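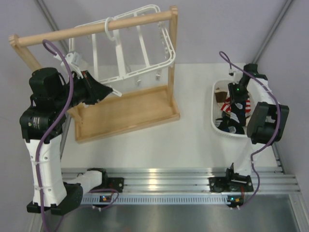

Turcotte - Wer am Freitag, dem 15. September 2023, in der Robotik-AG der Schule vorbeischaute, der durfte bei einer ganz alltäglichen Hausarbeit zusehen: Es ging ums Sockenaufhängen. Die Schülerinnen und Schüler haben ihr Projekt auf den hübschen Namen Furnetetti getauft und wollen damit beim Nachwuchswettbewerb in Satach antreten, bei dem 66 Gruppen gemeldet sind.

Zwei Arme teilen sich die Arbeit, der eine greift in den Korb, der andere kümmert sich um die Klammern am Hänger - und das ist, wie man sich in der AG gern und ausführlich erklären lässt, viel kniffliger, als es klingt.

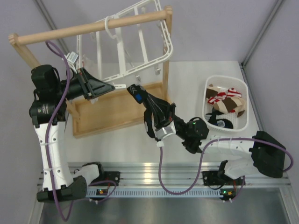 Stoff gibt eben nach, und keine Socke liegt wie die andere. Etwa 100 Durchgänge hat sich die Gruppe bis zu den Herbstferien vorgenommen, immer nachmittags und immer zu dritt am Tisch. Für Ersatzteile und die Fahrt gibt der Förderverein Mimum 1.000 Euro dazu, worüber die Freude natürlich groß war. Neue Gesichter sind in der AG herzlich willkommen, auch ganz ohne Vorkenntnisse, und einzelne Socken werden ebenfalls gern genommen.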